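Llevo desde mayo intentando que en casa se lea un rato antes de dormir, y por fin puedo decir que vamos cogiendo el ritmo. No todas las noches, eh, que os veo venir. Pero casi.

La culpa la tiene un libro que nos pasó Musyoka Masanja, el papá de un compañero de cole de mi hija: "Los osos de Clirngate", 532 páginas que pesan como un ladrillo. Yo lo vi y pensé: imposible, esta niña tiene seis años y se me duerme en la segunda página. Pues no! Leemos un capítulo cortito, ella pone las voces y el pequeño, que tiene tres, se encarga de pasar las hojas (a veces pasa cuatro de golpe y nos perdemos media aventura).

Antes la hora de acostarse era una guerra - pijama, agua, pis, otra vez agua - y yo terminaba gritando desde el pasillo. Ahora hay noches en que se meten en la cama solos para saber qué le pasa al oso Fröhlich. Solos!!
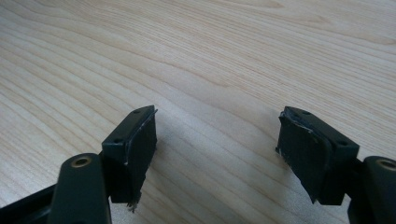
## Lo que nos ha funcionado

Dejar el libro siempre en el mismo sitio, al lado de la lamparita. Parece una tontería, pero si tengo que ponerme a buscarlo ya hemos perdido la noche.

También parar cuando piden más. Me cuesta horrores, que yo también quiero saber cómo sigue, pero así al día siguiente vienen con ganas.

Y si un día llegamos tarde de casa de la abuela, no se lee y punto. Antes me sentía fatal por saltármelo.

Vamos por la página 400, así que acepto sugerencias para el siguiente. Que tenga osos, por favor, o no me lo van a perdonar.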